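# Zesley G2 hand-held gripper – service notice: pivot pins

**Updated November 7, 2020**

The Zesley G2 is a two-finger gripper for recording pick-and-place work by hand. It is sold with navy or gray pads and fits the Torvik wrist mount.

Some units have a pivot pin that can walk out of its joint under side load. When that happens the finger sags, the pads no longer meet squarely, and the gripper can drop what it is holding. One customer reported a pinched fingertip while pushing a pin back in.

**Affected units:** serial numbers 1,735 and below, black finish only. We have received 107 returns so far. Units sold under the Gorkier name use a different pin and are not affected.

**What to check**

- Open the fingers fully and look at the head of each pin. It should sit flat against the link.
- Rock each finger sideways. A click or visible play means the pin has moved.
- Stop using the gripper if either check fails. Do not glue the pin or tap it in – the bore will crack.

Thin fabric is the hardest on a loose joint, as folds catch on the pads and pull them sideways.

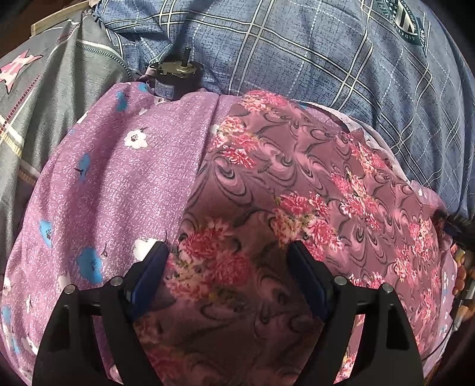

*Fingers open over printed cloth. The silver pins are at the tops of the links.*

**Replacement:** pin kit 151 is free for affected units. Order through Praltska parts, or write to Sheila Pickering in service with your serial number. Kits ordered before January ship with the new retaining clips. Pads are not included.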